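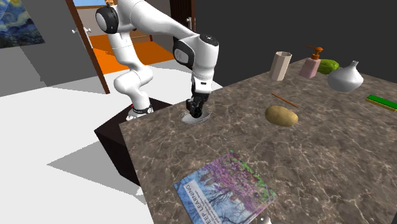 Operetta vocal scores printed on cheap wood-pulp paper turn brown and brittle from the edges inward. Before any cleaning, open the score flat and check whether the staples have rusted. Work on a hard, smooth surface. A large tabletop with a marble pattern, as shown, will do, but loose brown flakes are hard to see against veining, so put down a sheet of plain white blotting paper first. Wash and dry your hands. Cotton gloves snag on torn corners and are best left off.

Remove surface dust with a soft, wide brush, working from the spine toward the outer edge. Do not use an eraser on penciled cuts, breath marks or cast names. In a rental score these are often the only record of how a number was performed. My copy of a Drorkport touring edition has 478 pages, and 58 of them carry prompter's marks.

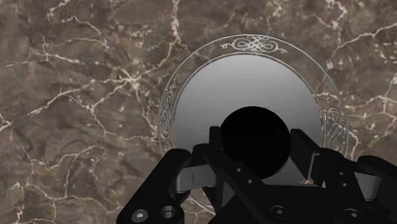
Catrin Parri

Rusted staples: bend the legs upright from the inside with a thin blunt blade, then lift the staple out from the spine side. Slide a strip of polyester film under the blade to protect the paper. Resew through the existing holes with unbleached linen thread.

Tears: no pressure-sensitive tape, including the kind sold for books. Use Japanese tissue and wheat starch paste, and dry under weight between blotters. Change the blotters after an hour.

Storage: lay scores flat in acid-free boxes, largest at the bottom. Keep them out of the attic and away from outside walls. Loose orchestra parts go in separate folders, labeled in pencil with title, act and instrument.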